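Filed under: Robot kits > Grippers > Your questions

Brirkadance gripper kit: the questions I get most

I sell the Brirkadance two-finger gripper kit from my workshop in Lindstead, and I answer all the emails myself (which is why they sometimes take me a while). A lot of you ask the same things, so I've put the answers in one place. Last updated January 16, 2023.

What do I get in the box?

Two fingers, the mounting plate, the wrist camera with its bracket, a bag of bolts with a few spares, the cable and a printed guide. You don't get an arm! I've had to have that conversation more than once, so please check you've got one before you order.

How much is it?

£425 including postage within the UK. If you're ordering for a school or a club, drop me a line first and we'll sort out an invoice.

Will it fit my arm?

If your arm has the standard round flange, yes, straight on. If it's one of the older Drevusitz arms you'll want the adaptor ring, and I keep those on the shelf, so just say so when you order. For anything else, send me a photo of the end of your arm with a ruler next to it and I'll have a look.

Can it pick up soft things?

This is the big one. Yes, it can, and soft toys are my favourite thing to practise on, because they squash and fold and never sit the same way twice. I'd start with the grip force turned right down and creep up until the toy stops slipping. Go for the thickest bit you can get at, and leave any floppy bits free.
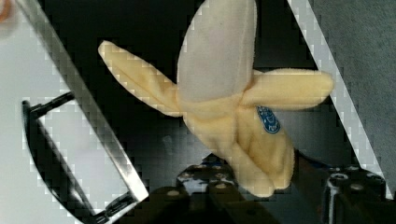
Plush banana held by the bottom of its peel, as the wrist camera sees it.

Will it leave marks on the thing it's holding?

On plush, you'll get creases where the fingers close, and I usually give the toy a bit of a rub afterwards. On foam or thin card, be gentler than you think you need to be. There are slip-on rubber covers if you're worried, and they come off again in seconds.

Is the camera any good?

It's good enough for lining up a grab, and that's what I chose it for. It won't read small print. Labels and stickers come out as a blur with some pale squiggles on, and you'll see blocky edges where something dark meets something bright. If you need to read text, put a second camera somewhere else and keep this one for the close work.

Why can I always see the fingers in the picture?

They're meant to be there! You want to know where the tips are compared with whatever you're picking up.
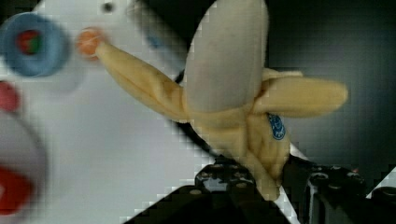 If they're taking up more of the view than you'd like, loosen the bracket, tip the camera back a touch and tighten it again. Then run the calibration, please, or it'll reach for everything slightly wrong and you'll email me about it.

How long will it last?

My own test pair had done 2667 grabs when I stopped keeping a tally, and the only thing I'd changed was one worn cover. The guarantee is two years, and it covers everything except the rubber bits.

Do you post abroad?

I do. Sârbu handle the parcels going overseas and the price depends on where you are, so ask me for a quote. Any import charges are yours, I'm afraid.

When's the next batch?

I've got a few kits left, and the next lot should be ready in March. Email me if you'd like one put by, no deposit needed.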